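Skalik FAQ: moving your group over from the big networks

What is Skalik?
Skalik is a small social network for clubs, neighborhoods and hobby groups. Posts show up in the order people write them, and that's the whole feed! We opened to the public in September with 258 groups, and we love seeing what people do with them.

Does it cost anything?
Reading and posting are free. A group pays $5 a month once it passes 105 members, and the bill goes to the group, never to individual members. Smaller groups pay nothing.

How big can a group get?
The limit is 1,000 members right now. Shahzad Cheema on our server team is itching to raise it, and we'll post in the News group when he does.

Can I bring my old posts with me?
Yes, and it's easier than you'd think! Download your archive from your old network, open Settings, choose Import, and pick the zip file. Text and photos come across with their original dates. Likes and follower lists don't, sorry.

Do you show ads?
No. Group fees pay for the servers and for the four of us who work here.

Who can see what I post?
Only members of that group, unless an admin has switched the group to Open. Open groups have a green dot beside their name, and anyone on the web can read them. You can still mark a single post Members Only inside an Open group (lots of people ask for this one, so we were thrilled to get it in).
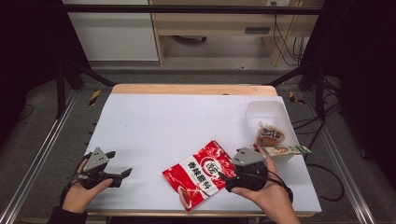
Can I use the same name in every group?
You can, or you can pick a different one for each. Plenty of people go by their real name in the neighborhood group and something sillier in the trivia one. Change it under Profile, then Names.

Is there an app?
There's one for Android, called Zekura for historical reasons (it was our first name and we're still fond of it). The iPhone version is in testing. Write to Lộc Nông through the Help page if you'd like to try it, and please tell him which phone you have!

How do I delete my account?
Settings, Account, Delete. Your posts go right away and backups are cleared after a month.

Last updated 26 November 2021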